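Handheld gripper sessions at a desk: marker and cable rules

kosteletti
26 August 2023

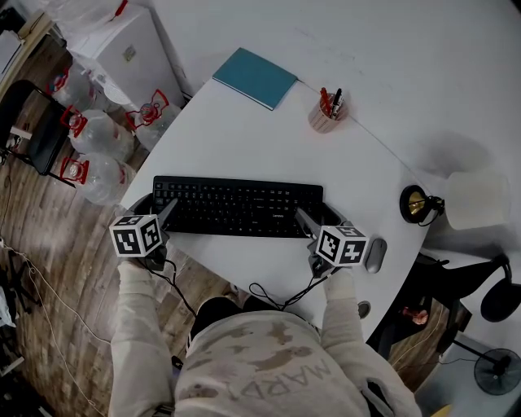
Draft rules for keyboard tasks with the two-handed setup, for comment before I put them in the site guide:

1. Both marker cubes stay in the head camera's view at start and end. Rest position is in front of the keyboard, hold 2 seconds.
2. Cables run down toward the lap, never across the keys.
3. Wipe cube faces every 20 episodes.
4. Desk items not used in the task stay where they are for the whole block. Moving one starts a new block.
5. Desk lamp on or off is logged per block.

Exposure is fixed. Comments on 1 and 4 especially.

ambrose_k
Rule 2 is wrong for us. With the cable in the lap, people pull it tight when they reach for the far side of the desk and the wrist rolls. We route over the shoulder with a clip at the upper arm.

kosteletti
Over the shoulder puts the cable in the head view on any forward lean. I lost 12 episodes in July to a cable crossing the left cube. Lap plus enough slack is fine for seated work. Standing work is a separate section.

ukholm
Agree on lap for seated. Disagree on 4. If the mouse and notebook never move, the policy learns the desk. We shuffle loose items every block and write it down.

kosteletti
Between blocks is allowed as written. The rule is against moving things mid-block.

ukholm
Then say so. "Stay where they are" will be read as forever.

Shafiq Matubbar
Two points from the Karkham side.

Rule 3: set it by time as well. Skin oil on the white faces raises glare, and a slow operator can take an hour to reach 20.

Rule 5: on/off is not enough. A shade lamp near the right hand gives a soft shadow that changes with its position. Log position too. We had more than 800 episodes with "lamp on" and no way to sort them.

kosteletti
Taking both. Rule 3 becomes 20 episodes or 30 minutes, whichever is first. Rule 4 reworded per ukholm.

ambrose_k
Still objecting to 2. At least put a slack test in: arms fully out, no tension at the grip.

kosteletti
Slack test added. Lap routing stays.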